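Tabletop Games Section: Disk Wear and Table Setup

The Hedthorpe hall session moves to Wednesday for the rest of the season. Start time is unchanged. Tables should be set out before the first players arrive, and the gray-topped ones are preferred for the disk games, as the pale pieces show up well against them.

Condition of the red and white disks

The club's red and white disks have now been in use for three seasons. Cuiping Jiang inspected the full stock in May and sorted it into pieces fit for match play and pieces fit for practice only. The main fault is wear at the lower rim, where the red meets the table. A worn rim lets the disk rock slightly when it is pressed near one side, and a rocking disk does not slide true.

The test is simple. Lay the disk flat on a hard surface, press down close to the edge of the top face, and watch the opposite side. Repeat at several points. If the far side lifts at any of them, the disk goes in the practice box. Do not try to correct a rim with sandpaper. Two pieces were treated this way last year and both ended up thinner on one side than the other.

Dirt is the second fault. The white tops pick up grease from hands, and the band on the side wall holds dust. Wipe with a damp cloth and a drop of dish soap, then dry at once. Solvent cleaners soften the color and should not be used. Pieces go back in the box only when fully dry.

Disks in play should lie singly on the tabletop with the white face up. Stacking them between rounds scuffs the faces and accounts for most of the fine scratches found in the inspection. 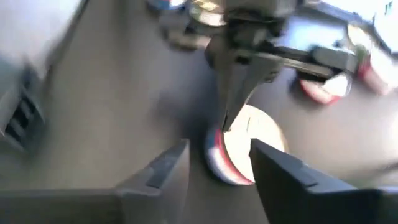 Replacements and storage

Udwood has quoted for a replacement set in the same colors. The quote covers match pieces only, with delivery to the Flitside store. The present stock will see out the season, so the order will be placed after the final round. Members who want a personal set can add to the order by giving their name to Cuiping at any session.

The storage boxes have been relabeled. Match disks are in the box marked M and practice disks in the box marked P. Please do not mix them when packing up. Sorting a mixed box at the last session took nearly 300 presses on the test table and most of the evening.

Table surfaces

Grit on the table does more harm to the rims than play does. Wipe each top with a dry cloth before the first round and again at the break. Chalk and pencil marks should be removed with water only.

The Pryor away match uses the host club's disks, which are heavier than ours. Allow 5 minutes of practice before the first round.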